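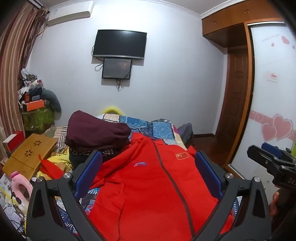
Figure 10.1 A red jacket on a bed, between the open finger pads of a hand-held gripper. Part of a second gripper is visible at the right.

Chapter 10
Showing the Robot What to Do

10.1 A large promise
10.2 Four ways of showing
10.3 What gets written down
10.4 The trouble with cloth
10.5 Who is the teacher?
10.6 When showing fails
Further reading and problems

Before you start

You will need the material on joint angles and tool position from Chapter 2, in particular the difference between knowing where a hand is and knowing how each joint got it there. The section on camera calibration is useful but can be read afterwards. No statistics are needed until 10.6, and then only enough to be suspicious of a percentage.

10.1 A large promise

The idea behind this chapter can be put in a sentence, and often is. If a person can do a job but can't write down the rules for it, let the person do the job in front of a machine, record it, and have the machine work out the rules.

It is an attractive idea and parts of it are true. It has also been sold, under several names, for much longer than most students suppose. Paint-spraying arms were being led through their strokes by hand when the authors of the present wave of papers were at school, and the people doing the leading had no doubt that they were teaching. What the arm did was play back a tape. If the panel hung a little to the left that morning, the paint went a little to the left of where it was wanted.

The modern claim is bigger. A learned controller is supposed to cope with the panel being moved, because it has seen enough demonstrations with the panel in different places to pick up what matters. Whether it has picked up what matters, or something that happened to go along with it, is the question we will keep asking. Readers who find this tiresome may prefer Chapter 11, where the mathematics is prettier.

We use the word "demonstration" for one recorded performance of a task by a person, from a stated start to a stated finish. We use "policy" for whatever turns what the robot senses into what the robot does next. Neither word should be allowed to suggest that anything has been understood.

10.2 Four ways of showing

Leading by the hand. You take hold of the arm and push it through the motion while the joints give way. Nothing has to be translated, as the recording is already in the robot's own joints. The drawbacks are easy to feel in your shoulders after an hour. The arm is heavy, your body is in the camera's view where it will not be later, and anything needing two arms at once is miserable.

Remote control. You stand apart and drive the robot with a joystick, a pair of handles or a smaller copy of the arm. The view is clean and the robot really does the work. The operator, though, has usually lost the sense of touch, and it shows. People slow down, hover, stop, and grip too hard. A policy trained on that material will also hover. On the Zavetti bench, which we use for the worked problems, a learner's first session at the controls lasts around 40 minutes and we throw all of it away.

Watching. You do the task with your bare hands and a camera records you. It costs almost nothing and can be done in quantity. What you get is film of a human hand, with a thumb and a great many joints, to be copied by something that may have two flat fingers. The step from one to the other is known as the correspondence problem. It is sometimes described as solved. Ask for which tasks.

A gripper held in the hand. You carry the robot's fingers about without the robot. The tool has much the same jaws and pads that the arm will have, with a camera looking along them, and you do the job with that. Sensors or the camera's own movement give the path through the air. The contact between pad and object is then of the right kind, and the operator can go wherever a person can go, into kitchens and bedrooms, with no arm to bolt down. Figures 10.1 and 10.2 are both views from tools of this sort.

The last method is in fashion and deserves the hardest look. Its great freedom is that the recording is made without the robot, and its great weakness is exactly the same. A person leaning over a bed can put a gripper at an angle that no arm on a fixed stand could reach. The demonstration will look perfect. Nothing in the file complains until the day somebody tries to run it.

10.3 What gets written down

A recording is a poor thing beside the act. For a hand-held gripper it normally holds pictures from the tool, the estimated position and tilt of the tool at each moment, how far the jaws are open, and a clock. Forces are often missing. Sound is nearly always missing, although anyone who has done up a zip knows how much of the job is done by ear and fingertip.

Look again at the jacket in Figure 10.1. A person who means to pick it up sees a collar, a front and a sleeve running off to one side, and knows without thinking which layers are joined to which. The recording has patches of red. It has the zip and the little flag on the chest as well, and here is a worry we shall come back to: they are just the sort of sharp, bright marks that a learning system will hold on to. If every jacket in the collection has a badge on the same side, "near the badge" may serve very well as a rule for where to grip. It will score highly in tests made on the same jackets. It will mean nothing on a plain one.

The room gets recorded too. There is a television on the wall behind the bed, a curtain, a wardrobe door with pink hearts on it, and a good deal of bedding in blue and white. Some authors regard such surroundings as noise, to be cropped away. Others regard them as the whole point, on the grounds that houses are like that. We lean towards the second view with one reservation. A thousand demonstrations in a single cluttered bedroom teach a system about that bedroom. Variety has to be counted in rooms and garments before it is counted in hours, and published figures tend to give the hours.

10.4 The trouble with cloth

Rigid things are kind to this method. A mug has a shape, the shape stays put, and if the fingers arrive in the right place the rest mostly follows. Two demonstrations of lifting a mug can be laid over each other and compared.
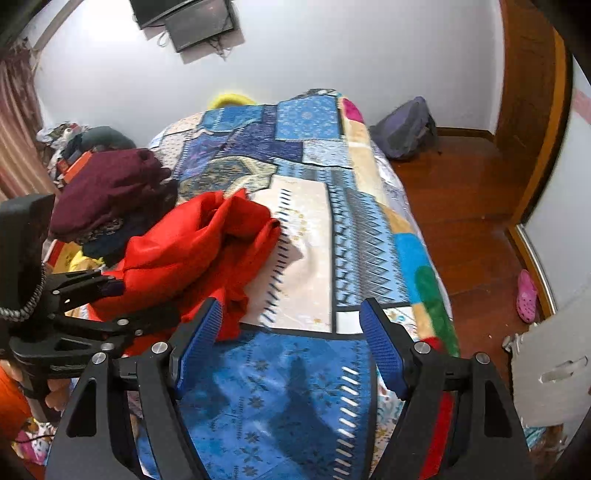

Figure 10.2 Crumpled red cloth seen past the jaws of a hand-held gripper. How many numbers would you need to describe its shape?

Cloth has no such manners. The question in the caption has no good answer, and students who offer one quickly should be asked to write the numbers down. Folds hide other folds. An edge that is wanted may be underneath. The patterned quilt makes matters worse for the camera, since a system that looks for lines will find plenty of them in the patchwork and must somehow learn that they are of no interest.

Notice also the pads, with their fine raised grid. Grip on fabric depends heavily on the surface of the finger, and a policy learned with one pad is often tried on a robot fitted with another. The paper will say that the grippers were "equivalent". Read that word slowly.

There is a further difficulty that belongs to the person. Give a crumpled garment to 13 people and you will get several different methods of straightening it, all sensible. One shakes it, one hunts for the shoulders, one drags it flat by a hem. Averaging them gives a movement that none of them would make. The Onum method, described in 10.5, tries to sort demonstrations into families before learning from them. The Pacheco rule takes the blunter course of telling every demonstrator to do it the same way. The blunt course works better than we would like, and it leaves one wondering how much of the intelligence was in the instruction sheet.

10.5 Who is the teacher?

Most accounts of this subject speak of "the human" as if there were one. Skill differs a great deal between operators, and so does patience. A person who has used a gripper for a week has learned to move in ways that suit it, slower at the wrist and squarer to the surface, and has in effect been trained by the tool. That is worth remembering when a result is described as capturing natural human behaviour.

We therefore ask that every set of demonstrations used with this book carries a plain record of who made it, in the sense of how practised they were and what they were told beforehand. The Putau record sheet at the back of the book has spaces for both. It also has a space for attempts that were thrown out and the grounds for doing so. In our experience this last space is the one left blank, and the success rate of any policy is hard to read without it.

We begin with the simplest case, a single operator, one arm led by hand, and a wooden block.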